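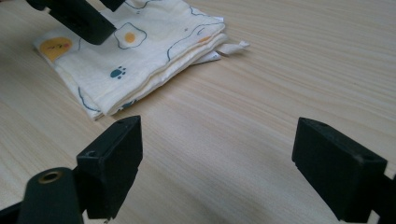 About Skollinero

Skollinero is a textile care and testing company based in Prurkby. We launder, measure and report on woven cotton goods for small manufacturers, importers and shops that sell baby and household linens. Our work covers gauze, muslin, plain-weave sheeting, terry and light flannel. We do not test leather, fur, carpet or technical outerwear, and we refer those inquiries elsewhere.

The company began as the wash room of Falico, a linen wholesaler. Falico needed to know how much its cloth would shrink before printing care labels, and outside test results often arrived after the goods had shipped. The wash room took on work for other firms, and in time it was separated from the wholesale business and given its own name, premises and accounts. Falico remains a customer. It pays the standard rates and has no access to other customers' results.

What we do

Most of our work is dimensional stability testing. Samples are conditioned, marked, measured, washed and dried according to the care instructions the customer intends to print, then conditioned and measured again. Lengthwise and widthwise change are reported separately. On double gauze the two layers are assessed together unless the customer asks for them to be taken apart, in which case extra fabric is required.

We also assess colorfastness to washing and rubbing, pilling, seam slippage and the skew that appears in loosely woven cloth after drying. Printed fabrics are checked for loss of print definition. Each report states the method, the machine settings, the detergent, the load and any departure from the customer's instructions. Comments on appearance are kept in a separate section from the measurements.

The second part of our work is preparation washing. Makers who cut and sew muslin often prefer to buy it already shrunk, and we wash and dry cloth in bulk for this purpose. The minimum order is 500 yards per fabric. Smaller quantities can be combined with a scheduled run if the fiber content and depth of color are compatible. Dark reds and indigo are always run alone. 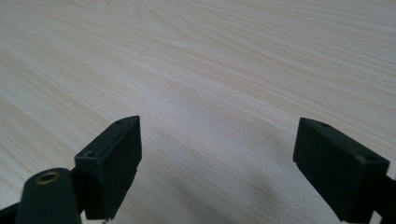
Turnaround for a standard shrinkage report is 7 working days from receipt of the sample. Multi-cycle testing takes longer, as each cycle includes a full drying and conditioning period. We do not offer a rush service on conditioned tests. The conditioning time is fixed by the method and cannot be shortened without making the figures useless for comparison.

How we are organized

Skollinero employs 28 people at 2 sites. The laboratory, office and sample store are in Prurkby. Bulk washing is done at Jugah, where the water supply is softer and there is space for the tumble dryers and the finishing line. Samples should be sent to Prurkby only. Cloth for bulk washing goes directly to Jugah, on rolls or flat folded, with the order number on the outside of every package. Rolls without an order number are held at goods-in until the sender has been identified, and storage is charged after the first month.

New laboratory staff spend their first weeks on marking and measuring before they operate any machine. Measurements are taken by one person and repeated by another, who does not see the first set. If the two sets differ by more than the permitted amount, the sample is measured again from the start and both earlier sets are kept in the file.

Independence

We do not sell fabric, detergent or laundry equipment, and we receive no commission from firms that do. A customer may publish a report in full. Extracts need our written agreement - this applies to product pages and hang tags as well as printed catalogs. Reports describe the sample submitted and make no claim about later production.

Retained samples are kept for two years and then shredded for recycling. Customers who want a sample returned should say so on the submission form, and return postage is added to the invoice.

Visits

Customers may visit the Prurkby laboratory by appointment. The Jugah site is closed to visitors during bulk runs. The current price list and submission form can be requested from the office.

Page last revised Tuesday, October 20, 2026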